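Surnercombe Community Store: Fixtures and Display Program
Progress Report to the Rainer Fund
Feb 12, 2020
Prepared by Kyrylo Hrytsenko, Program Coordinator

Summary

The Rainer Fund awarded Surnercombe a grant to replace the fixtures in the accessories section of its community store and to write a standard procedure for setting out donated hats and caps. This report covers the first half of the grant period. The fixtures have been purchased and delivered, the preparation tables are in use, and the hat and cap procedure exists in draft. Labeling is behind schedule. We expect to finish all remaining work by the end of June and are not requesting additional funds.

Background

Before the grant, caps and hats were sold from open bins near the entrance. Customers had to dig through the bins to find what they wanted, and many caps lost their shape at the bottom of the pile. Staff also had no agreed place to check items before they went on sale. Our application proposed two remedies – upright racks on which each cap has its own hook, and a clear tabletop where caps are inspected and hung.

Work Completed

Display racks. We compared models from two suppliers and selected a white wire tabletop rack from Lukholm. The rack has two tiers of hooks on a central pole and stands on a round wire base. It was preferred over the floor-standing model because the store's aisles are narrow and the fire inspector has asked us to keep them clear. The racks arrived in two shipments. One rack in the second shipment had a bent base and was exchanged by the supplier at no charge.

Preparation tables. The light wood-grain tables bought under the grant have rounded corners and a cable hole in the top, which will be used for the label printer's cord once the printer is installed. The surface is pale enough that stray threads and dust show up against it, and staff have asked that no cloth or mat be laid over it. A table is cleared before each session so that the rack can be set toward the far half, leaving the near part for handling.

Sorting. Staff have now sorted the full backlog of donated headwear. A total of 741 items were checked. Those that could not be sold were passed to the Fumunlow textile recycling center under our existing agreement.

Draft procedure. The written procedure covers inspection, brushing, hanging and rotation of stock. Caps are handled one at a time and hung with the bill facing down so that the crown keeps its form. The upper tier is filled first. Baseball caps in bright team-style colors go on the arms that face the aisle, and plain caps go toward the back. Knitted hats are kept on the shelves, as they slip off the hooks.

Rack and cap at the preparation table, and the grain of the wood surface close up.
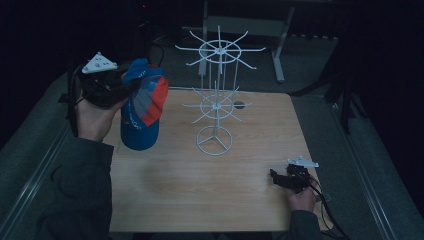
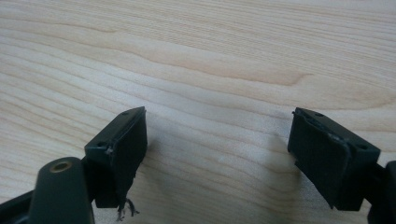

Work in Progress

Labeling. Size labels are being written by hand until the printer is installed. The delay is on our side: the order was placed late, after a change in the purchasing form. Labels for adult sizes are complete. Children's sizes remain to be done.

Staff training. Of the 23 people who work in the store, most have been through the short session on the draft procedure. The weekend team has not yet had its session. Comments so far have mainly concerned the lower tier, where the hooks sit close to the tabletop and longer items touch it. We are considering keeping that tier for children's caps and visors.

Store layout. The final position of the racks has not been settled. The shop manager would like them beside the mirror, while the current plan places them opposite the register. Both positions will be tried before a decision is made.

Budget

Spending to date is within the approved amounts. Racks and tables came in slightly under budget, and delivery charges were slightly over. With the Fund's approval, we would like to move the small balance in the fixtures line to labeling supplies – the amount is below the level that requires a formal amendment, but we are noting it for the record.

Next Steps

Install the label printer and finish the children's sizes.
Hold the training session for the weekend team.
Test both rack positions and confirm the layout.
Revise the procedure in light of staff comments and send a copy to the Fund with the final report in June.

Questions on this report may be directed to the Program Coordinator at the Surnercombe office. Receipts for the racks, tables and delivery are held there and can be supplied on request.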